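How a Robot Arm Holds a Grape

Grapes are hard for machines. A brick has a flat side, it stays the same shape, and it does not mind being squeezed. A bunch of grapes has none of these properties. It bends in the middle, it rolls, and each grape has a thin skin that splits if the force is too high.

Our workshop build is named Stekska. It has two arms, and each arm ends in a gripper with two fingers. The arms are bolted to a frame and face a table. We work on it in the evenings, mostly after six, and this page explains the parts that younger visitors ask us about.

Joints

Your arm bends at the shoulder, the elbow and the wrist. A robot arm bends at joints too. Inside each of our joints is a motor, and next to the motor is a sensor called an encoder. The encoder measures how far the joint has turned. The computer reads it again and again, compares the answer with where the joint ought to be, and turns the motor a little to fix the difference. This is called feedback. You use feedback when you carry a full cup of water and keep adjusting your hand.

Cables

Motors need power, and the computer needs to send them messages. Both travel along cables. A cable that is too short will pull tight when the arm stretches out. A cable that is too long can catch on things. Our first set was too short. The left one measured 672 millimeters, and it came out of its plug whenever the arm reached for the far side of the table. We replaced it with one of 795 millimeters, and it has stayed in so far.

Fingers

Each gripper has one motor for its two fingers. They move toward each other until they touch something. How does the gripper know when to stop? The motor uses more electricity when it pushes harder. The computer watches that number. When the number climbs past a limit, the computer tells the motor to stop closing and hold still.

Set the limit too high and the grape is crushed. Set it too low and the bunch drops. We tried over 137 settings before we picked one, and we expect to change it again. Soft things need a low limit. A heavy thing needs a higher one, or it slides out.

Two arms on one job

Packing a bag is awkward with one hand. Try it with a thin plastic bag: the opening shifts when you push against it. With two arms, one can work at the edge of the bag while the other deals with the fruit. The computer has to plan for both arms at once so that they do not bump elbows or try to be in the same spot.

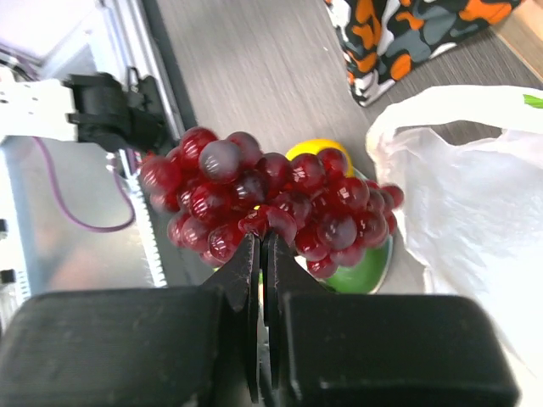 Grapes and a plastic bag, on the Stekska table.

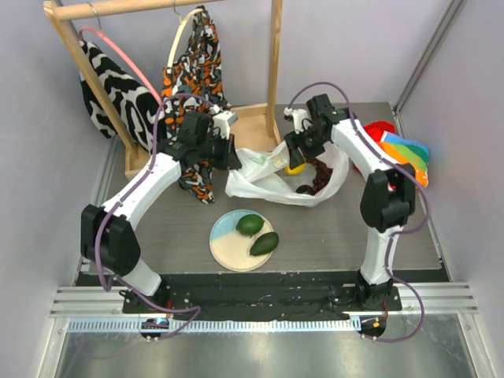
Kekeli Ackah wrote to us after reading an earlier version of this page, and asked why we do not just use a suction cup. A suction cup, Kekeli pointed out, can lift a melon with no squeezing at all, and it only needs one small pump. The letter went on to ask whether a grape would fit over the cup, and whether the stem would hold the rest of the bunch if it did.

The suction question is a good one. A suction cup works by removing air from under a rubber rim. The rim has to touch the object all the way around, or air leaks in and the cup lets go. A melon is large and fairly smooth, so the rim can seal. One grape is small, and its neighbors get in the way of the rim. Even with a good seal, you would be lifting the whole bunch by a single grape. The stem might hold. The grape might also pop off.

Something to try

Put a bunch of grapes on a plate. Pick it up using only your thumb and one finger – no palm. Try pinching it near one end, then near the middle. Notice which way the bunch tips each time.

Now close your eyes and do it again. It is slower, and you probably feel around before you squeeze.

Words used on this page

Encoder: a sensor that measures turning.
Feedback: checking a result and correcting it.
Gripper: the part of a robot arm that holds things.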